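Ausräumen im Juler – ein paar Eindrücke

Schnell zusammengestellt, Rest kommt nach. Am 3. April haben wir im Juler angefangen, das alte Packlager auszuräumen und neu zu sortieren. 126 Kästen standen auf der Liste, 90 sind durch. Die übrigen wohl erst nach den Ferien, mal sehen. Danke an alle die geschleppt haben, auch an die Spätschicht!

Kurz zum Stand, weil viele gefragt haben:

Regale hinten – leer, gewischt, zwei Böden durchgebogen. Die kommen weg. Neue sind bei Stamel bestellt, Lieferung im Juli. Bis dahin steht alles auf dem Gang, bitte nicht umstapeln.

Kleinteile – Schrauben, Klammern, Etikettenrollen. War alles durcheinander, jetzt nach Größe. Aishwarya hat die Schilder gemacht, von Hand, sehr schön geworden. Eins ist falsch geschrieben, wer es findet darf es behalten.

Deckel – Dauerthema. 31 Deckel ohne Kasten übrig. Wer zuhause noch welche von uns hat: bitte mitbringen, egal in welchem Zustand. Risse stören nicht, die gehen dann in die Tonne für Clenidska.

Tische – die hellen bleiben, die wackeligen gehen. Narayanan nimmt einen mit für die Garage. Der mit dem Brandfleck ist noch zu haben.

Und dann die grauen Kästen. Offen, hohe schräge Wände, passt viel rein. Schrammen haben sie auch, macht nix. Hier einer auf dem Holztisch, mit dem Arm drin:

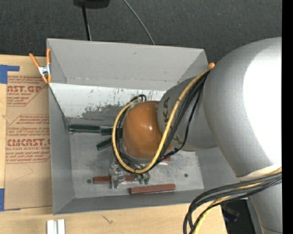 Jayanthi Kurian: Bitte die grauen nicht bis oben voll machen! Ich hab gestern zwei umpacken müssen, die hat keiner mehr vom Tisch gekriegt. Halb voll reicht, und das Schwere nach unten. Und sind die 67 aus dem Keller bei den 126 schon mit drin?

Ja, sind mit drin. Und halb voll ist notiert, hängt ab morgen als Zettel an der Tür. Wer noch Bilder vom Aufräumen hat – einfach schicken, am besten gleich mit einem Satz dazu. Ich lad sie dan hoch sobald ich dazu komme.

Zuletzt in der Galerie
Neue Beleuchtung im Gang
Regalaufbau, Teil 2
Sommerfest im Hof
Flohmarkt: was übrig blieb
Kellerräumung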